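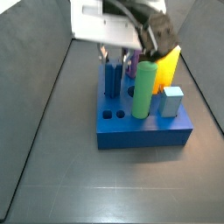

4. What Counts as Complete

Every toy lending collection we studied has a rule that a toy must come back complete, and every one of them has a different idea of what the word means. The written policies are short and confident. At Danley the borrower is told to return "all parts." At Stillport the borrower must return "all parts as supplied," which sounds stricter until one asks who remembers what was supplied. The difficulty is smallest for toys that do their own bookkeeping. A blue rectangular shape-sorting board with a purple peg near the back (Figure 1) is, from the point of view of the person at the returns desk, a nearly ideal object: the board and the pieces meant for it are inspected together, and an unfilled place makes its own complaint. A bag of building bricks makes no complaint at all. Most of the stock in our sample lies somewhere between the two, and the staff who check it in spend their working day deciding how much absence a toy can bear before it stops being that toy.

The material in this section comes from the return slips of the Cidholm and Stillport branches, 173 in all, on which a desk worker had written something other than "OK." We read these alongside the interviews described in Section 3. The slips were never meant to be read by researchers, and it shows, to our great benefit. One reads in full "giraffe again." Another notes that a jigsaw was "complete (one extra)," and raises no further questions about where the extra piece had come from or which other family was now looking for it.

4.1 Formal and working completeness

We distinguish formal completeness, by which a toy matches its inventory card, from working completeness, by which a child could sit down with it and not feel cheated. The policies speak only of the first. The slips are mostly concerned with the second. A tea set short of a saucer went back on the shelf the same afternoon, with the card amended in pencil. A marble run short of its starting funnel was withdrawn, although it had lost no more than the tea set had. Desk workers explained this difference without hesitation and with some impatience at being asked. Tea can be poured without a saucer. Marbles have to start somewhere.

The inventory card itself turned out to be a softer authority than we had expected. Cards were altered to fit the toy much more often than toys were repaired to fit the card. At Cidholm the amended figure was sometimes amended again, so that a single card could be read as a slow history of decline, from the manufacturer's optimism at the top to something closer to the truth at the bottom. Elsa Vuorinen, who kept the Cidholm cards through the whole of our study period, objected to our calling this practice "revision." She preferred "catching up." We have adopted her term in our coding scheme, partly out of gratitude and partly because it is better.

There was one class of toy for which the two kinds of completeness could not be pried apart, and sorting and fitting toys made up nearly all of it. When the point of a toy is that each thing has its place, a missing thing is also a missing piece of the game. Desk workers treated such toys severely. They would forgive chewed corners, faded paint, and in one case a strong smell of oranges, but a lost piece usually meant a trip to the back room. Interestingly, the children of the borrowing families seem to have been less severe. Several parents reported that the vacant place became the favorite one, and that it would accept a raisin.

4.2 Substitution

Between withdrawal and forgiveness lies substitution, and here practice varied a great deal. Danley forbids it. Bolger, the smallest collection in our sample, could not function without it, and keeps a drawer of orphaned parts that has acquired the status of a local institution. A lost counter is replaced by a button, a lost game pawn by the cap of a glue stick. The drawer has no catalog. When we asked how parts were found in it, we were told that one looks in the drawer.

Substitutes were judged by rules that no one had written down but everyone applied. A substitute had to be too large to swallow. It had to be recognizably a substitute, so that the next borrower would not mistake it for the original and report the original missing. And it had to be dull. This last condition surprised us. Wubit Belay described the failure of a brass drawer knob that had been pressed into service as a chess king: it was so much handsomer than the other pieces that children took it home, and the set came back missing its king for the second time. A cork was appointed and has reigned since.

We take the dullness rule seriously as evidence. It suggests that desk workers think of a toy as a kind of settlement among its parts, which a showy newcomer may upset as surely as a loss. Policies written in terms of counting have no language for this. A set with a brass king is formally as complete as a set with a cork one, and a good deal less likely to remain so.

4.3 Disputes

Open disagreement with borrowers was rarer than the policies seem to anticipate. Only seven of the slips record one. In two of these the borrower maintained that the part had been missing at checkout, and in both the desk worker agreed, having apparently known it all along. The remaining cases were resolved by the part being found, most often in a car. The fine for a missing part, set out at length in the Stillport handbook, does not appear on any slip we read. Staff spoke of it warmly, as of a relative who lives abroad.

Our reading is limited in an obvious way. Slips marked "OK" were thrown out at the end of each August, and "OK" is a judgment too, perhaps the most generous one a desk worker can make. We cannot say how many saucers it covered. Section 5 takes up the parts that came back later by mail, frequently without a name attached and in one instance without the toy ever having been borrowed from the branch that received it.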